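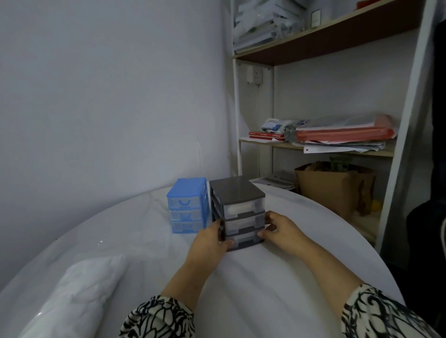
My mother's cure for everything was a lie-down and a clean handkerchief, and I have turned out much the same, only with more paperwork. I've had a cold since February. It isn't a dramatic cold. It just lives with me, like a lodger who is always about to find somewhere else. The advice I get is to be organised about being ill, and I do own the kit: three clear drawers with a dark grey top, small enough to pick up in two hands and take to bed. It has not shortened the cold by one minute.

Hafiz Krishnan swears by steam. Paraschiva Lungu swears by onions, and by several other things when the onions don't work. I tried both in one evening and smelt like a hot dog stand until the weekend. 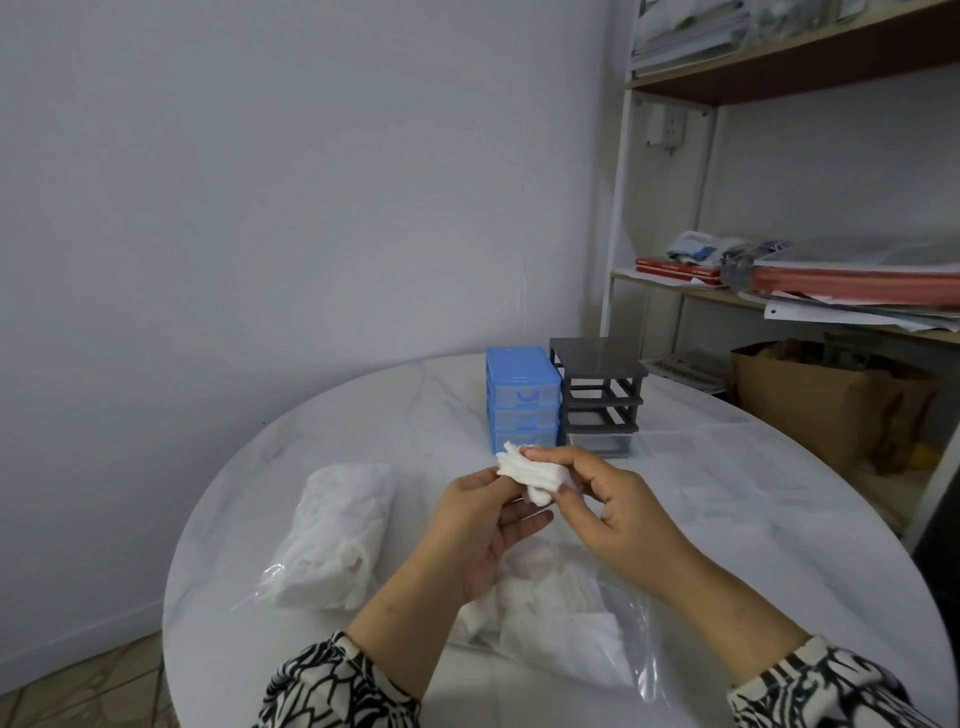
Page last changed: May 12, 2022

The chemist was kinder. She asked if I'd been resting, and I said yes, in the tone people use for dentists and flossing. Resting is hard work. You lie there and remember every letter you haven't answered since school. After 2 hours I got up and cleaned the oven, and then had to lie down properly.
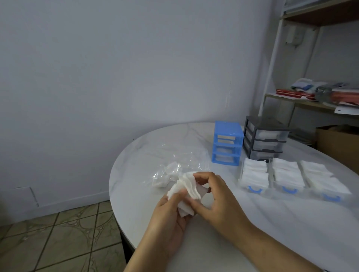 What I miss is being fussed over. At eight I could get a whole day of toast and radio out of one good cough. Now I cough and Prasetyo turns the telly up. My mother would have had a stack of folded white cotton pads at the ready, corners sticking out all over the place, and dabbed at me with them whether I needed dabbing or not – I usually didn't, and I'd give a lot for it now.

Anyway, I'm off to put the kettle on. Onion suggestions will be deleted.

8 comments | 111 shares
Contact | © Panagiotis Papadopoulos | Back to top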